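Birnov Packing Study: Frequently Asked Questions

What is the study about?
We are testing whether a two-armed robot learns a packing task better from many short demonstrations or from fewer long ones. The items are a flat plastic box and a child's backpack.

How much data did you use?
The short set has 2000 demonstrations and the long set has 1000. Both were recorded at our Datholm lab.

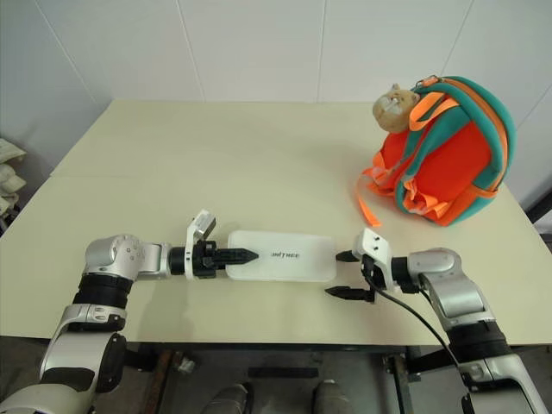

Which set worked better?
The short one. It finished 89 percent of test runs. Most of the failures came at the grasp -- one gripper closed before the other was in place.

Does the position of the backpack matter?
Yes. We used 18 starting positions, and loose straps near the box made the task harder.

Can I get the data?
The short set is out now. The long set will follow in July.

Last updated November 27, 2023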